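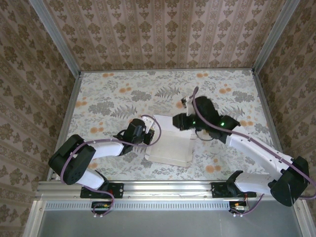
Cream folding card on the fern-print cloth.

Folding a Flat-Pack Gift Box Without Cracking the Corners

Most instructions for these boxes claim it takes ten seconds. I doubt whoever wrote them has folded one. The leaflet that came with my Kikulier boxes has four drawings and no words, and drawing three shows a tab going somewhere a tab can't go.

What you need

One flat box blank
A table with a cloth on it
A butter knife or a bone folder
Clean, dry hands

I was told the cloth was fussy. Then I scuffed two pale lids on a bare tabletop and changed my mind. Any smooth cotton will do, and the pattern doesn't matter. Skip anything fluffy.

1. Find the inside. On a plain box both faces look alike, so run a finger over the score lines. On mine the dent goes on the outside and the ridge ends up inside. Kristine Padilla swears hers are the other way around, so test one fold before you commit.

2. Pre-crease every line. Bend each flap halfway, let it go, then bend it again a little further. Forcing it flat in one go is how you get that white crack along the edge – and no, rubbing it with a crayon doesn't hide it.

3. Raise the long sides first. Some guides say short sides first. I tried that with 11 boxes and 9 came out crooked, which is enough for me.

4. Tuck the corner tabs behind the short sides. If a tab buckles, pull it out and re-crease it. Pushing harder makes it worse.

5. Fold the short sides over and press down along the bottom edge. Use the flat of the knife, not the tip.

6. Close the lid flap last, with the box empty. If it springs open, the hinge needs another crease.

About glue

The packet recommends a dab on each corner. I don't bother for anything light. For a candle or a jar, one strip of double-sided tape under each tab holds better than the dabs did for me, and you can still get it apart for storage.

Leave finished boxes under a magazine overnight if they bow. Lovely Agbayani irons hers through a tea towel. I haven't dared.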